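Moving the clamp board into the simulator

Three evenings on the clamp board so far, and most of it went into the model. I'm building the bench setup in our shared shop at Illholm, and I wanted the arm moving in simulation before I drill anything. The project is called Zeltier, after nothing in particular.

The board has three toggle clamps with red handles. I set them parallel so the gripper can go from one to the next without changing wrist angle much. The first version of the board file had 3,766 faces per clamp and everything crawled. Kerstin Eklund stripped out the threads and the insides of the rivets and it runs fine now.

Spacing is the part I keep changing. I had the clamps 67 mm apart, and the open fingers need more clearance than that at the handle end. I'm trying 139 mm for the outer pair and leaving the middle one where it is. Approach height is 40 mm over the handle tips until I trust the numbers.

Still to do: friction on the handles, a stop for the clamp arms, and a better wrist view. The shadows also need softer lights. Roald Berge has offered his drill press for the real board once the layout is settled.
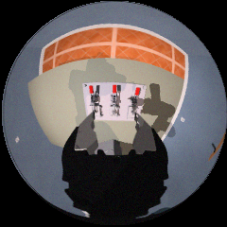
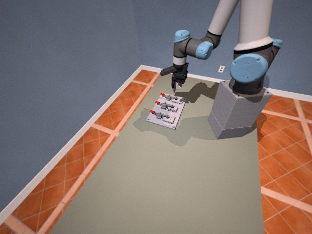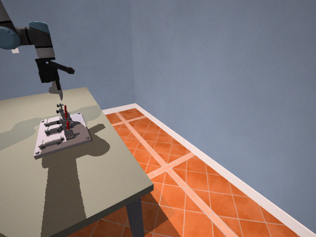
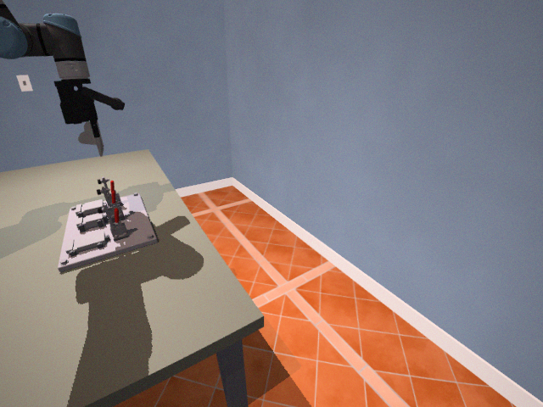

Simulator renders of the arm and the clamp board, August 19 build.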